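Search this site
Enter keywords
Go

The Fast Pool Problem

03/07/2024

Every few years the swimming world falls in love with a building. This time it is the new pool at Skundport, where the lanes are wide, the water is deep and the gutters are supposed to swallow every wave before it can bounce back and slap a swimmer in the face. The word people keep using is "fast." I have now heard it from coaches, from parents, from the man who sold me a sandwich in the lobby, and I would like somebody to show me the arithmetic.

I am not saying there's no such thing as a slow pool. I learned to swim in one. The old Stornby baths opened in 1956 and were shallow enough at one end that a breaststroker coming off the wall could scrape a knee. By the last heat of the evening the water was chopping around like a harbor. If you swam in lane one you drank a fair amount of it. Nobody who raced there would argue that depth and lane ropes make no difference.

The question is how much difference, and whether it is worth what towns are now being asked to pay for it. On that point the conversation gets vague in a hurry.

Take the case for Skundport as it's usually made. At the first big meet there, the claim goes, swimmers dropped time in nearly every event. Fine. It was also the meet everyone had rested for. They had cut their yardage, shaved down and put on the expensive suits. Swimmers who have done all that drop time in a hotel pool. To learn anything about the building you would need the same athletes, equally rested, in the old place and then the new one, and no club is going to give up two tapers to settle an argument.

I went through the results from the Codineck league, which moved its championship to Skundport last September. The sprinters improved. The 400 free, where you would expect calm water to pay off over a longer stretch, came out slower than the year before. When I raised this with one of the coaches I was told the distance group had been "in a rebuilding phase." Could be. But if good swims belong to the pool and bad swims belong to the training plan, the pool can't lose.
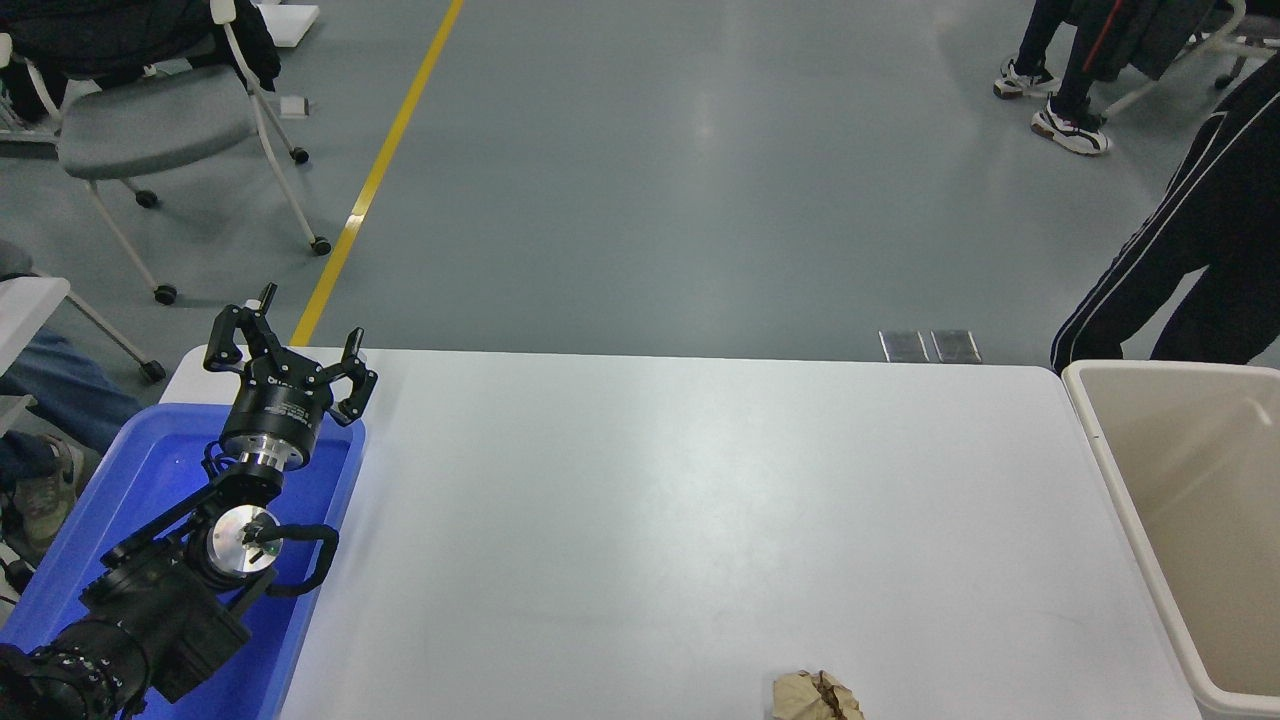 A gripper-equipped arm over the left end of a white table, with a blue tray at its base.

Then there is the money. A deep competition tank takes more water, more heat and more chemicals than a plain one, and it does so every day of the year, including the many days when the only people in it are a handful of retirees doing sidestroke. Deep water is also lousy for lessons. A six-year-old can't stand up in it. Skundport gets around this with a movable floor, a lovely piece of engineering that was out of order on both of my visits.

Supporters say the big meets will cover the difference. They talk about hotel rooms and restaurant tabs. I have been to plenty of swim meets and I know how families eat at them, and it's out of a cooler. The Codineck league filled the stands for one long weekend. The rest of that month, going by the posted schedule, the place hosted practice, water aerobics and a scuba class.

Serra went the other way, and hardly anyone writes about Serra. The town looked at plans for a showpiece and turned them down. It replaced the filters, bought decent lane ropes, raised the starting blocks and kept the old tank. It spent some of what was left on coaching hours. Two years later the club there had roughly doubled its junior squad. I don't want to lean on that too hard, having just complained about people who lean on one result. Maybe a popular coach did it, or a bad year for soccer. Still, the kids are in the water, and they are in it 5 mornings a week, where the Skundport club gets three because of how the rental hours are carved up.

What bothers me most is what the talk does to swimmers. I stood behind the blocks in Serra and heard a teenager explain that she wasn't expecting much from her 100 fly, as it wasn't a fast pool. She hadn't dived in yet. She swam a best time by a couple of tenths and looked puzzled about it all the way to the warm-down lane.

Stornby is next. The old baths are closing and the town will vote on a replacement, with a glossy booklet already going around that uses the word "fast" on the cover and again on the first page. It doesn't list the operating cost. I asked for the figure at the information desk and was told it would be available after the design was approved.

Related stories
Do tech suits still matter at the club level?
Serra juniors head to their first relay carnival
Short course or long course: the yearly argument
Codineck league posts its new qualifying times
What a swim parent spends in a season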